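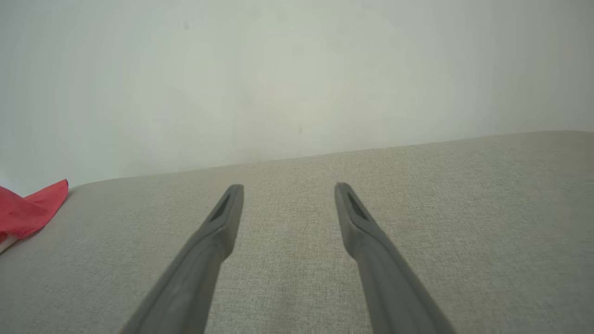 Kadlec
Vacuum it before any liquid goes near it. Upholstery tool, low suction, with the nap. Light beige shows every tide mark, so dry work first.

irkurau_6
Disagree on low suction. Full suction is fine on a tight weave. What does the care tag say, W or S?

O. Kleinschmidt
Tag says W. I have 1000 ml of distilled water and a bottle of Clarnar upholstery shampoo.

Kadlec
W means water-based is OK. Dilute 1:13, foam only, and do the full panel seam to seam – spot cleaning leaves rings.

irkurau_6
1:13 is weak for body oil. I use 1:6 on mine and rinse twice.

Kadlec
And the residue pulls dirt back in by November. Test both on the underside.

O. Kleinschmidt
Will test 1:13 first. Sofa stays off the wall until it dries.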